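Search this site Enter keywords Go

Game Design 1: Scoring and Lives in Arcade Games
Instructor: Fotini Mitsotakis-Vlachou

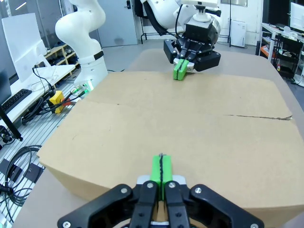
Handout 3, p. 31

Early arcade games earned money by the coin, so the designer had to decide how long one coin should last. A beginner who lost in twenty seconds would walk away. An expert who played for an hour kept other people off the machine. Most of the rules we look at this week come out of that problem.

Lives. The player starts with a fixed number, usually 3. Losing one is a warning and gives a short pause.

Extra lives. These are often tied to score. In our class game, Puver, the first one comes at 3,000 points. Work out how long a new player needs to get there before you change that number.

Difficulty ramp. Enemies get faster or come in larger groups. In Puver the speed goes up after each stage and drops a little when a life is lost. Imtiaz Bandara's version from September leaves out the drop. Play both.

High score table. It costs almost nothing to build and gives people a reason to come back. Three initials are enough.

Continues. Another coin lets the player go on from the same spot. Decide whether the score resets. If it doesn't, the table mostly shows who spent the most.

For next class: play two stages of Puver, write down where you lost each life, and bring one page of notes. Send late work to Azlan Mangundap.

Related
Handout 2: Joysticks and Buttons
Handout 4: Two-Player Modes
Reading list: Home Ports
Level Maps for Puver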